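About Ledesma

Ledesma has been looking after break rooms and small kitchens in other people's buildings for 31 years, and for most of that time the work was done with a cart, a checklist and a good pair of shoes. We still have the carts (and the shoes!), but these days some of the putting away is done by a gripper, and we'd like to tell you how that has gone for our people.
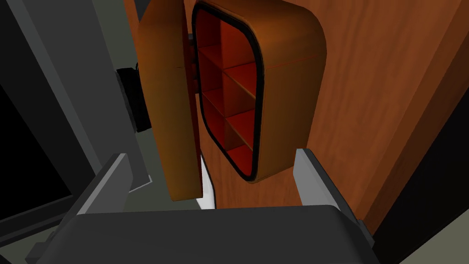

Aldana Pereyra
Head of Operations

When we brought in the Koretti program, folks asked me whether they'd still have a job in February, and I told them yes, and I'm glad to say all 50 of us are still here. What changed is the day itself. Raymonde Fehr used to spend her mornings reaching into high cupboards, and now she plans the runs in simulation and goes out to meet the clients she had only ever waved at.
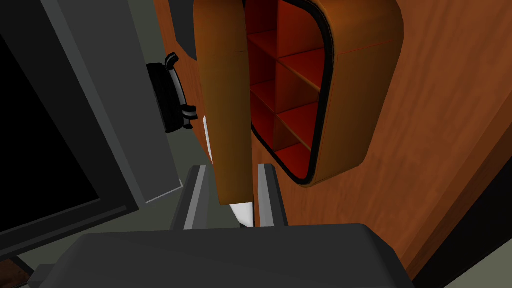 Open cabinet with divided shelves, Koretti simulation

We practice a great deal on the screen before anything moves in a real kitchen, nearly 1000 runs so far, and anyone on staff may sit in.
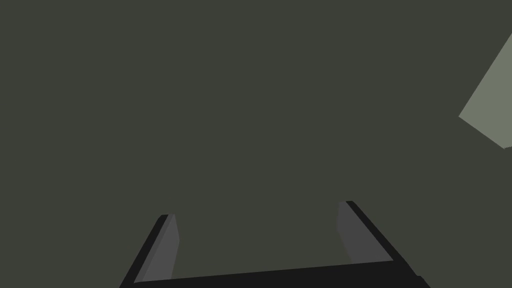
Training is open to everybody here, whatever they were hired to do, and it takes seven weeks at an easy pace. We start people on the plainest views, with the two fingers apart and nothing between them, and let them get comfortable before we talk about shelves and doors. 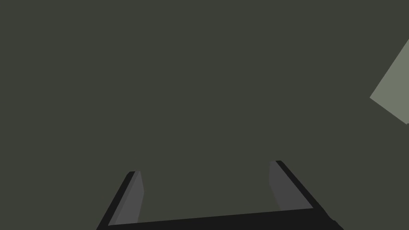 After that they choose whether to stay with the carts, move over to planning, or split the week, and plenty of them split it. If you'd like to come by and see how we work, Raymonde will gladly set up a visit.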